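I've been buying my fish sauce and my dried chiles from Phuthong for so long that the cashier just waves when I walk in, so you can imagine the noise I made when I saw the paper sign on the door last Saturday. They're moving! Only four blocks, thank goodness, into the old Erkero furniture showroom on the corner, and they're putting in a kitchen.

A real one, with burners and a long counter and a hood. Cristian Cabrera, the chef behind the Ditum supper club, is going to run it, and if you ever managed to get a seat at one of those dinners you know why I'm excited (I got in exactly once, and I still think about the grilled eggplant). The plan is a short lunch menu, cooked from whatever is on the shelves that day, plus cooking classes two evenings a week once things settle down.
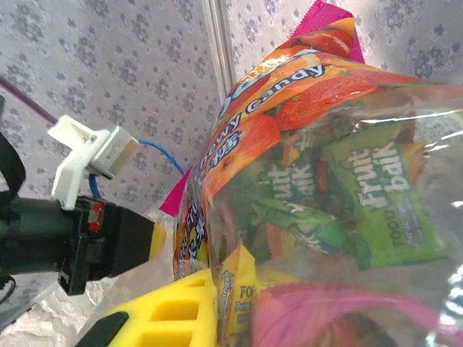

Marisol wrote in as soon as I mentioned the move in my newsletter, and she's worried that the prices will go up with the rent. She drives in from out of town for the rice and the frozen banana leaves, and she says she can live without a lunch counter but she can't live without that freezer aisle.

Fair enough, and I asked. The freezer aisle stays and gets longer. As for prices, the owners told me they're keeping the groceries where they are through the summer and then they'll see. I wouldn't call that a promise, but I'd rather hear it straight. The new space is 700 square feet bigger than the one they're in now, and most of that goes to the kitchen and the seating. There will be 13 stools at the counter and no tables at all, at least at first.

Now for the food! Cristian showed me a draft of the menu, written in pencil on the back of an invoice, with nine dishes on it. I won't give them all away, partly since half were crossed out and written back in while we talked. But there's a rice porridge with ginger and a soft egg, a cold noodle salad with peanuts and a lot of lime, and a pork and green bean stir-fry that I was allowed to taste from a takeout box. It was hot enough to make my nose run and I finished every bite.
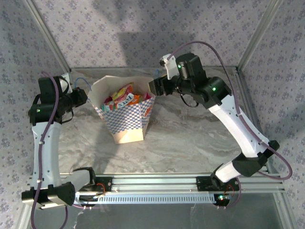 The eggplant is on there too – I checked before I even sat down. It'll come with sticky rice and a little dish of roasted chile dip, and you can get it without the fish sauce if you ask.

Lunch will run from 11 until they sell out, and they aren't taking reservations. I do think that could get messy. The Ditum dinners had a waiting list of about 400 names by the end, and plenty of those people work within walking distance. My advice is to go early or go late, and shop while you wait.

The classes are what I'm most curious about. The first ones will be curry paste from scratch and dumpling folding, small groups, everybody at the counter with their own cutting board. Fultik, the knife shop across the street, is lending the boards and will sharpen whatever you bring in while you cook. I have a cleaver that couldn't get through a ripe tomato, so that's me signed up.
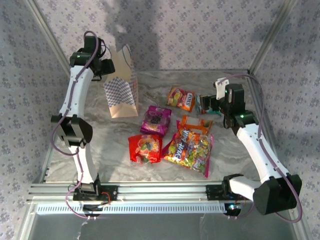
Snack packages, a paper bag and two robotic arms against floral wallpaper.

They're hoping to open the doors in June. The hood still has to pass inspection and the counter hasn't been delivered, so don't plan a birthday lunch around it just yet. The old store stays open until the day before the move, and the last week there will be a clearance table up front with sauces and noodles marked down. I've already got my eye on the big jars of tamarind.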